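Pay for the hall to be open, then worry about the machines

Flirngate Leisure Centre is to get a new gym. The council published the plans on 24 July 2020, and they run to 128 pages, most of them taken up with equipment. There will be 40 stations, all supplied by Farkero, with screens on the treadmills and a separate area for free weights. I have used the old gym for eight years and I would like better machines as much as anyone. I still think this is the wrong way to spend the money.

The old gym is shabby, but it does the job. The rowing machines work. The bikes work if you pick the right ones. What keeps people away is the timetable. On most mornings the doors open after the working day has started, and the sports hall is shut for long stretches in the afternoon, when pupils from the secondary school next door could walk straight in. A treadmill with a screen is no use behind a locked door.

Haremon did things in a different order. It kept its old kit, opened earlier and put a member of staff on the gym floor at all times. By June it had 326 new members, many of them over sixty. Several told me they had joined because there was someone to show them how to use a leg press without feeling foolish. That costs wages, and wages have to be found every year, which I suspect is why councils prefer equipment. A grant can buy a machine once. It can't pay for a person to stand next to it.

The Kozłowski report on school and community sport made much the same case, and I wish our councillors had read past its summary. It asked for shared use of school halls, longer hours and trained staff -- new equipment came last on its list.

There is also the matter of upkeep. The plans set aside very little for repairs after the warranty ends. We have been through this before with the climbing wall, which was opened with speeches and is now used to store mats.

My suggestion is simple. Buy half the stations, keep the best of what we have, and spend the difference on opening hours and staff for the next few years. If the gym is then too full, order the rest. 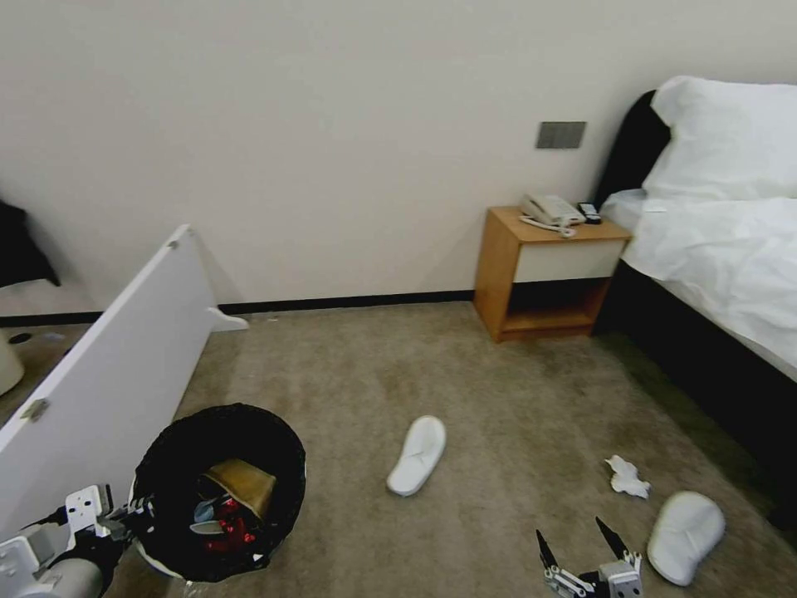
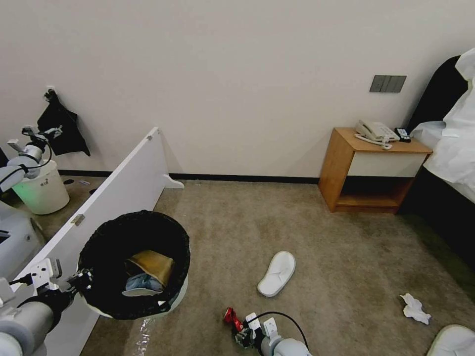
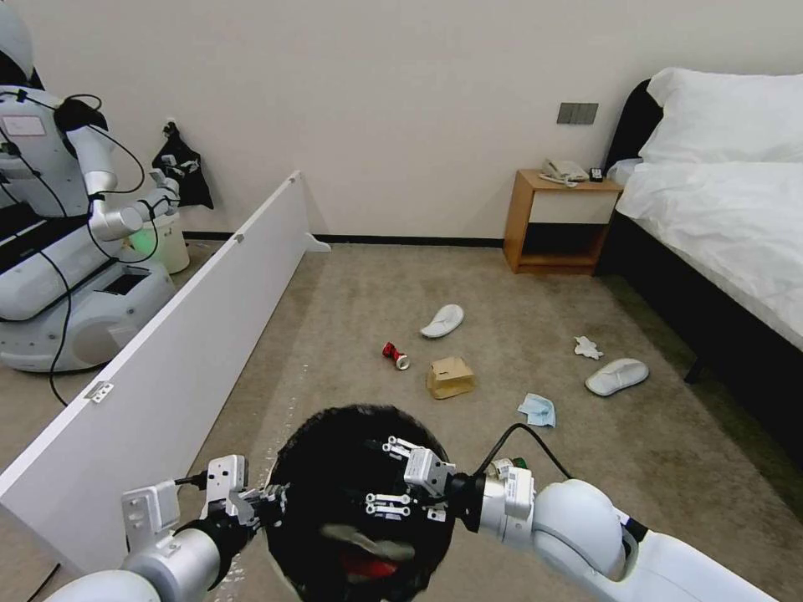 First picture: bed and nightstand.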